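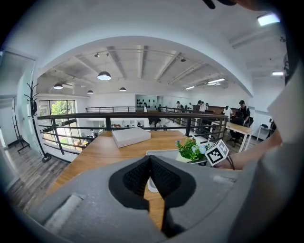

By Vesela Tomić
Updated in October

Plalbridge Missing Persons Notices: README

This data set holds 872 public notices on missing people, taken from the county sheriff's news page and the two town police pages in the Plalbridge area. Each row is one notice. A person can have more than one row, as most cases get a first notice, one or more updates, and a closing notice when the person is found or the case moves to another agency.

What is in the folder

notices.csv is the main table, in UTF-8 with a header row.
cases.csv links notices that belong to the same case.
agencies.csv lists the three agencies and the short codes used for them.
changes.txt records edits made after the first release.

Columns in notices.csv

notice_id: a number that never changes, even if a row is later removed.
case_id: matches cases.csv. Blank if I could not tell which case a notice belongs to.
agency: short code.
month_posted: year and month only. The day was dropped on purpose.
notice_type: first, update, search, closing, or other.
age_band: in bands of 20 years. Blank if no age was given.
warrant_mentioned: yes or no. Yes means the notice says a search warrant was served. It says nothing about charges.
text: the notice with names, street addresses, and license plates taken out. Cut at 1000 characters.

How it was made

The pages were saved with Vendard, our page archiver, and split into single notices with a script called Makar. Names were removed by script first and then by hand. I read every row once. Kamel read 100 rows a second time and marked notice_type without seeing my labels. Where we disagreed it was nearly always between "update" and "search," and those rows were changed to "search" if the text named a place being searched.

Known problems

One of the town police pages was rebuilt and its older notices were lost. The early part of the table leans toward the county for that reason.

Closing notices are often missing. Do not read a case with no closing row as an open case.

Some notices were edited by the agency after posting. We kept the version we saved first.

Use

Free to use for research and local reporting with credit. Please do not try to work out who the people are or contact families. If you find a name we missed, send the notice_id to the address in agencies.csv and the row will be pulled the same day.

Next release: a fix for blank case_id values, and the coroner's notices if the county agrees to share them.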